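Bratby Packing Room
Minutes of the review meeting on the Atell hand-held gripper kit, November
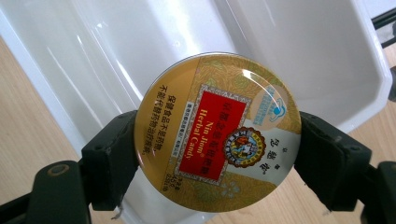 Present: Shuk-fan Ng (chair), Man-lok Kao, Alcides Cordeiro, Hui-mei Lau (minutes)
Apologies: Mei-kuen Kong

1. Minutes of the last meeting
Agreed, with one correction. Item 4 should say the trial kit is on loan from Burodus until the end of the month, not sold to us on approval.

2. Trial so far
Man-lok reported on the picking work. Tins, cartons and pouches have all been tried by hand with the kit, and the recordings sent to Burodus each evening. Round tins held at the rim are the item he would most like to get right, as they make up most of the small orders. Shiny lids were discussed. Alcides asked whether glare from the overhead lights affects the recordings. Man-lok did not know and will ask.

Pouches are still poor. The fingers close on the top seal and the contents drop to one side. Shuk-fan said pouches should stay in the trial but be logged separately.

3. Fingers and pads
The kit came with one set of plain fingers. Burodus offers a softer pad set at extra cost. Alcides would like to try it before any order is placed. Hui-mei pointed out that the quotation lists the pads under "consumables" and gives no idea how long a pair lasts. To be raised with the supplier.

Alcides also asked for a spare set of fingers to be included in the price. The meeting agreed.

4. Comfort in use
Hui-mei has used the kit for two full mornings and found the grip tiring on the wrist after the break. Man-lok has had no trouble but has larger hands. Shifts on the kit to be kept short and swapped at tea. Mei-kuen had sent a note asking if the handle can be adjusted for left-handed staff. The manual does not say.

5. Cost
The Burodus quotation is for 5 kits with one year of support. Fang has also quoted, at a lower price, but with support by email only and a delivery time of 9 weeks. Shuk-fan does not want to choose on price alone. She asked for both quotations to be set out on one sheet, with pads and spares included.

6. Next stage
Burodus has asked for 2000 recorded picks before it will set up the arm. Man-lok thinks this can be done if two people are on it. Agreed to carry on with tins and cartons first. Bench 19 to be kept for the trial.

Actions
Man-lok: ask Burodus about glare and the left-handed grip.
Alcides: request a loan set of soft pads, and a price with spare fingers.
Hui-mei: cost sheet for Burodus and Fang.
Shuk-fan: rota for the bench.

7. Any other business
The label printer is sticking again. Alcides to look at it.

Meeting closed at 4.15 pm.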